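Section 4: Setting up your Utadeck sewing table

Before you begin, do make yourself a cup of tea and read the whole section through once.

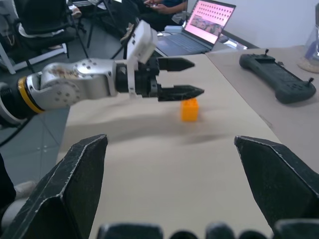
The table arrives folded flat, with the four legs tucked underneath and a small bag of fixings taped inside the lid. You'll want a clear bit of floor and, if you can persuade somebody, a second pair of hands for step 3.

1. Lay the table face down on a rug or an old blanket.

2. Swing each leg out until you hear it click. The back pair are a little stiff when new, so be patient with them.

3. Turn the table the right way up, one person at each end, and set it down gently.

4. Turn the feet until the top sits level. Each one gives you up to 20 mm of height.

5. Lower your machine into the well and fasten the two straps, snugly but without straining them.

Note: if your machine is wider than the well, ask for insert 663, and we'll gladly post one out to you.

Caution: the table will carry 18 kg, machine included. Please don't lean on the folding leaf, however tempting it may be with a heavy pair of curtains to hem, and always unplug the machine before you lift it out.

Folding everything away again is covered in Section 5.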